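빨래방 구석에서 보낸 한 학기
대학 로봇 동아리 '푸사(Pusa)'를 따라다니다

저는 빨래를 미루는 사람입니다. 수건이 세 장 남으면 그제야 세탁기를 돌려요. 그런 제가 빨래하는 로봇을 만들겠다는 대학생들을 한 학기나 따라다녔으니, 편집부에서 웃을 만도 하죠. (취재 계획서를 냈더니 "본인이 필요해서 가는 거 아니냐"는 말이 돌아왔습니다. 반은 맞아요.)

푸사는 공대 건물 지하에 방 하나를 쓰는 동아리입니다. 회원은 11명. 기계과가 제일 많고 전자과, 컴퓨터과가 섞여 있는데 의외로 의류학과 학생도 한 명 있어요. 처음 찾아간 날 문을 열자마자 섬유유연제 냄새가 확 났습니다. 로봇 동아리라면 납땜 냄새가 나야 하는 거 아닌가요? 벽에는 학기 일정표가 붙어 있고 그 밑에 누가 "양말은 짝이 맞을 때만 양말이다"라고 써 놨더라고요. 그 문장을 한참 쳐다봤습니다. 저희 집 서랍 얘기 같아서요.

이 친구들이 준비하는 대회 이름은 '히르카(Hirka) 챌린지'입니다. 대학 팀끼리 겨루는 가사 로봇 대회인데, 올해 과제가 세탁이었어요. 로봇이 세탁기 앞까지 가서 문을 열고, 바구니 속 빨래를 넣고, 문을 닫고, 버튼을 누르면 끝. 제한 시간은 10분입니다. 저는 속으로 '그게 10분이나 걸릴 일인가?' 했어요. 네, 아주 건방진 생각이었습니다.

그날 연습에서 로봇은 수건 한 장을 집는 데 시간을 거의 다 썼거든요. 집게 끝이 수건을 살짝 스치고, 다시 내려가고, 이번엔 바구니 테두리를 물고 놓아주질 않고. 옆에서 보는데 제 손가락이 다 움찔움찔하는 거예요! 학생 하나가 노트북을 덮으면서 "수건이 제일 착한 빨래예요. 후드티 나오면 저희 다 울어요"라고 하는데, 표정이 농담이 아니었습니다.

로봇의 이름은 '안크라(Ankrah)'입니다. 무슨 뜻이냐고 물었더니 선배들이 지은 거라 아는 사람이 없대요. 바퀴 달린 몸통에 팔이 올라가 있고, 손에는 손가락이 두 개, 손목에는 작은 카메라가 있습니다. 사람으로 치면 손등에 눈이 붙은 셈이죠. 학생들은 이 카메라가 보내는 화면을 온종일 들여다보며 삽니다. 저도 어깨너머로 같이 봤는데, 팔이 움직일 때마다 세상이 휙휙 쏠려서 십 분쯤 지나니까 멀미가 나더라고요. 따뜻한 보리차를 얻어 마셨습니다. 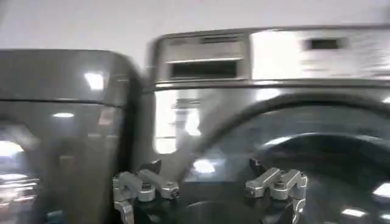

세탁기라는 물건이 원래 로봇한테 불친절하다는 걸 저는 이번에 처음 배웠습니다. 옷이 흐물흐물해서 어려운 줄만 알았는데, 연습 기록을 같이 돌려 보던 학생이 진짜 골칫거리는 반짝이는 표면이라고 하더군요. 듣고 보니 그래요. 은색 세탁기의 둥근 문 유리에는 불빛이 여기저기 하얗게 맺혀 있고, 왼쪽의 짙은 회색 기계는 아예 거울 같아서 천장 등까지 그대로 비칩니다. 사람이야 '아, 불빛이 비쳤구나' 하고 지나가지만 프로그램은 그 하얀 얼룩을 뭔가 있는 물건으로 착각하기 쉽대요. 게다가 팔이 움직이면 화면이 번져서 조작부에 있는 작은 창은 글자 하나 읽을 수가 없습니다. 저 같으면 그 자리에서 무광 페인트를 사 왔을 거예요. 물론 규정 위반입니다. (물어봤어요.)

그래서 학생들이 택한 방법은 꽤 끈질깁니다. 문을 찾을 때 유리는 믿지 말고 바깥 테두리의 곡선을 따라가게 한 거예요. 유리에 뭐가 비치든 테두리는 제자리에 있으니까요. 화면이 흔들리면 팔을 잠깐 세우고 다시 보게 했고요. 말로 하면 두 줄인데 이걸 고치는 데 4월이 통째로 날아갔답니다. 중간고사 기간이었다는 점은 모두가 굳이 언급하지 않더군요.

조작은 '코빅(Covik)'이라는 프로그램으로 합니다. 이것도 동아리에서 직접 짰어요. 사람이 손잡이를 잡고 움직이면 로봇 팔이 따라 하고, 그 동작이 차곡차곡 기록으로 남습니다. 나중에 로봇이 그걸 보고 배우는 거죠. 한번 해 보라고 해서 저도 손잡이를 잡아 봤습니다. 목표는 손가락 두 개를 문 앞까지 가져가는 것. 쉬워 보이죠? 저는 왼쪽으로 간다고 갔는데 팔은 내려가고, 놀라서 들었더니 이번엔 천장을 가리키고 있고, 뒤에서는 누가 웃음을 참느라 콧소리를 내고. 제 기록은 "학습에 해로울 수 있음"이라는 이름의 폴더에 따로 저장됐습니다. 영광이에요.

의류학과 학생의 역할도 재미있었습니다. 이 친구는 연습용 빨래를 고르는 담당이에요. 처음에는 공대 학생들이 집에서 가져온 티셔츠만 썼는데, 죄다 면이고 죄다 검은색이라 로봇이 다른 옷을 만나면 당황하더랍니다. 그래서 중고 가게를 돌며 니트, 나일론 바람막이, 레이스 달린 베갯잇, 아기 턱받이까지 모았어요. 옷마다 두께랑 미끄러운 정도를 적은 꼬리표를 달아서 종류별로 상자에 담아 두었고요. 다른 회원들은 이 상자를 옷장이라고 부르며 은근히 자랑스러워합니다. 저한테도 안 입는 옷 있으면 가져오라고 해서 다음 방문 때 목 늘어난 스웨터를 기증했어요. 지금쯤 저보다 훨씬 자주 세탁기에 들어가고 있을 겁니다.

5월의 교내 예선 날, 저는 괜히 제가 떨려서 한 시간이나 일찍 갔습니다. 학생들은 이미 와서 바닥에 앉아 김밥을 먹고 있었고요. 안크라의 첫 시도는 문 손잡이 앞에서 멈췄습니다. 아무 소리도 없이, 그냥 딱. 관객석에서 "어…" 하는 소리가 나고, 한 학생은 아예 뒤로 돌아섰어요. 저도 수첩에 볼펜을 꾹 누른 채로 있다가 종이에 구멍을 냈습니다.

두 번째 시도에서는 문이 열렸어요! 열렸다고요! 문 하나 열리는데 강당이 그렇게 시끄러워지는 건 처음 봤습니다. 수건이 들어가고, 티셔츠가 들어가고, 양말 한 짝이 문턱에 걸쳐진 채로 시간이 끝났습니다. 점수는 41점. 본선에 올라가는 기준은 아슬아슬하게 넘겼어요. 채점표를 보니 양말은 '부분 투입'으로 인정받았더라고요. 몸의 절반쯤 들어갔다고 본 모양입니다.

뒤풀이에서는 다들 그 양말 얘기만 했습니다. 손가락 끝을 조금 더 말랑한 걸로 바꾸자는 쪽이 있고, 집는 순서를 바꿔서 양말부터 처리하자는 쪽이 있고, 양말을 아예 마지막에 두고 운에 맡기자는 대담한 의견도 나왔어요. 결론은 안 났습니다. 떡볶이가 먼저 떨어졌거든요. 저는 순서를 바꾸자는 쪽에 한 표를 던졌는데, 조종 기록이 그 모양인 사람의 표라 크게 반영될 것 같지는 않아요.

본선은 여름방학 중에 열립니다. 푸사는 그때까지 매일 저녁 7시에 모이기로 했고, 지하방에는 선풍기가 약 3대 필요하다는데('약'은 왜 붙었는지 물으니 한 대가 돌다 말다 한대요) 학교에 신청서를 넣어 둔 상태입니다. 저도 본선에 따라갑니다. 그날 입을 셔츠는 미리 빨아 두려고요.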